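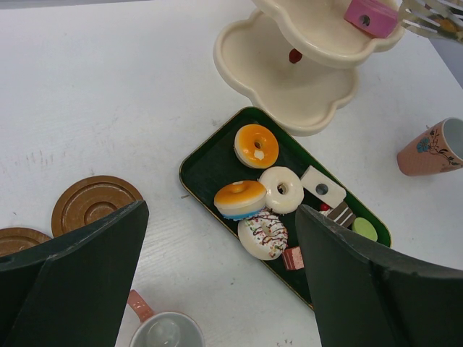
Artes do espetáculo / Manuais / Capítulo 7

CAPÍTULO 7
A participação do público: promessa e prática

Poucas palavras circulam hoje nos programas de sala com tanta facilidade como «participativo». Aplica-se a uma peça em que os espectadores votam o desfecho, a um percurso noturno com auscultadores, a um monólogo em que alguém da primeira fila é convidado a segurar um guarda-chuva. O estudante fará bem em desconfiar de um termo que serve para tanta coisa. Este capítulo trata das formas de intervenção do público na cena e pergunta, caso a caso, o que é que essa intervenção altera.

Comecemos por um exemplo modesto. Em Relbridge, a companhia Skasov apresentou um espetáculo intitulado Assembleia, para até 400 espectadores. À entrada, cada pessoa recebia um cartão verde e um cartão branco. Em vários momentos a ação parava e pedia-se à sala que escolhesse entre duas continuações. A encenadora, Anayeli Maldonado, escreveu no programa que «a peça pertence a quem a vê». A frase é bonita e foi muito citada. O texto de cena, publicado mais tarde, permite verificar outra coisa: as duas continuações de cada votação desembocavam na mesma cena, com diferença de poucas falas. O público decidia a ordem de certas informações e quase nada além disso.

Será isto uma fraude? A pergunta dividiu a crítica da época, e as respostas dependem do que se entende por decidir. Maldonado defendeu-se alegando que a experiência de votar tinha valor próprio, qualquer que fosse o efeito no enredo. O argumento merece atenção, mas tem um ponto fraco – só funciona enquanto o espectador ignora o mecanismo. Quem voltava numa segunda noite e votava ao contrário saía, segundo vários testemunhos, mais irritado do que enriquecido.

Caso diferente é o de Zirgate, peça de Refugio Alvarado para sete intérpretes e uma sala sem cadeiras. Ali não se pedia nada a ninguém. Os espectadores ficavam onde queriam, e os atores tinham de abrir caminho entre eles, atrasar uma réplica, contornar um grupo que não se mexia. A duração variava bastante de noite para noite. Alvarado recusou sempre a palavra «participação» e falava, com algum enfado, de «obstáculos». No entanto, é difícil negar que o público pesava mais aqui do que na votação da Skasov.

Convém não tirar daí uma regra apressada. Também Zirgate assentava numa partitura rígida, ensaiada durante 28 semanas, e os intérpretes conheciam de antemão um repertório de desvios para cada bloqueio previsível. A liberdade da sala era real dentro de margens que a sala não via. Há quem considere isto uma definição aceitável de todo o teatro; há quem ache que é pedir muito pouco.

O leitor encontrará nas secções seguintes uma tipologia das formas de intervenção, a discussão das duas obras referidas e uma análise do Caderno Pacheco, conjunto de notas de ensaio em que os atores registaram o que o público fez e o que eles próprios fizeram para que não o fizesse. É a fonte mais útil de que dispomos, e a menos lisonjeira.

7.1 O que conta como intervenção

Rir, tossir e abandonar a sala a meio são atos do público, e qualquer ator sabe que modificam uma representação. A maior parte das teorias exclui-os sem grande justificação. Antes de aceitar essa exclusão, vale a pena perguntar a quem convém.

2 comentários · 28 partilhas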